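Larley Library to Reissue Refurbished Desktops in May

LARLEY, 19 February 2026 – The Larley Public Library will lend refurbished desktop computers to residents beginning in May, under an agreement with the Barberg Repair Center.
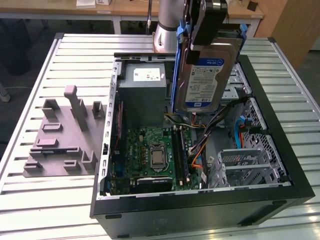
The center has accepted more than 10 retired office towers. Each is opened and checked, and its hard drive is erased or replaced before the case is closed.

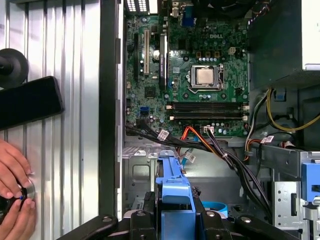
Ospina asked at the public meeting whether households without a monitor could apply, and was told that screens would be lent separately.

Loans will run for six months and may be renewed once.

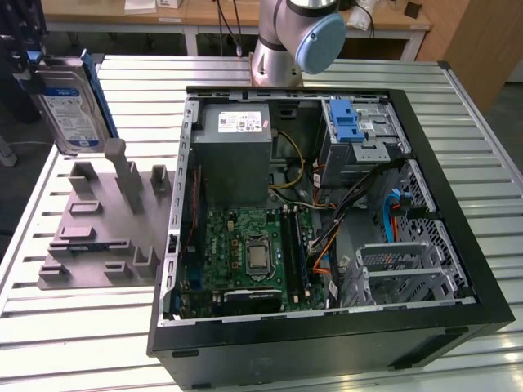 Photo: Barberg Repair Center

Applications open at the Larley and Doltholm branches. Applicants must hold a current library card.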